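3.2 Handheld grippers

The comparison covers two handheld grippers, referred to below as Type A and Type B. Both are held and moved by a person, and both produce recordings that are later replayed on an arm. The question for this part of the study was practical: which of the two gives records that can be used without hand correction, and at what cost to the operator?

Type A places its camera on the tool itself, behind the finger pads and looking out past them. The view is wide and circular. Because the pads always sit in the same part of the picture, the opening of the fingers can be read from the picture alone. The drawback is that the housing takes up much of the view at all times. In Figure 2(a) it fills the lower half, with the black pads meeting in a V at the center and one of them showing its ribbed inner face. The pose of the tool must be worked out from whatever remains visible beyond it. Ceilings with strong lines, such as the ridged metal decking at the test site, were expected to help, and plain white walls were expected to hurt. 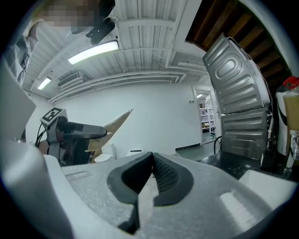 3.3 Marker-based tracking

Type B carries no camera of its own in our setup. Its pose is taken from printed square markers on two white cubes, one at the base of each finger, as seen by a second camera looking down on the work. The distance between the cubes gives the opening of the fingers, so no encoder or cable is needed on the tool. Figure 2(b) was taken from this upper viewpoint, with the fingers open over a beige tube lettered "TOOTH BRUSH" and two patterned faces showing on each cube.

Tracking of this kind depends on the cubes staying in view. A wrist turned far inward can hide one cube behind the hand, and a low reach under a counter can hide both. We treated a record as complete only if both cubes were found in every picture from first contact to release. Short gaps were not filled in, although the Mutoma software offers this option – we wanted the two tools compared on what they had measured.

Each operator worked with both tools, changing the order between sessions so that practice on one would not always favor the other. Sessions were limited to 20 minutes. The task list, prepared by Carla Obeidat, had 13 entries and was the same for both tools. Objects were left in a cluttered layout throughout, as earlier work on the Venetska bench had shown that clean tabletops hide most tracking faults.

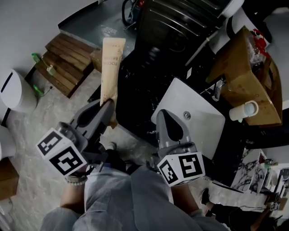 Figure 2. Views used in the comparison: (a) Type A, on-tool camera; (b) Type B, upper camera with marker cubes.

3.4 Scoring and replay

Records were scored in two steps. The first step checked the record by itself: missing poses, sudden jumps, and finger openings outside the range of the tool. The second step replayed the record on the Najjar arm at reduced speed, with the same pads fitted as in the recording. A replay was counted as good if the object was lifted and set down without a second attempt. Records that failed the first step were not replayed.

The same controller settings were used for both types. We considered tuning the controller for each tool, but this would have made it hard to tell a better record from a better setting. Pad wear was checked at the start of each session, and pads were changed in pairs.

Operators were also asked to note any strain in the hand or wrist after each session. These notes were kept apart from the scores and are discussed in Section 5, together with the effect of tool weight on long reaches.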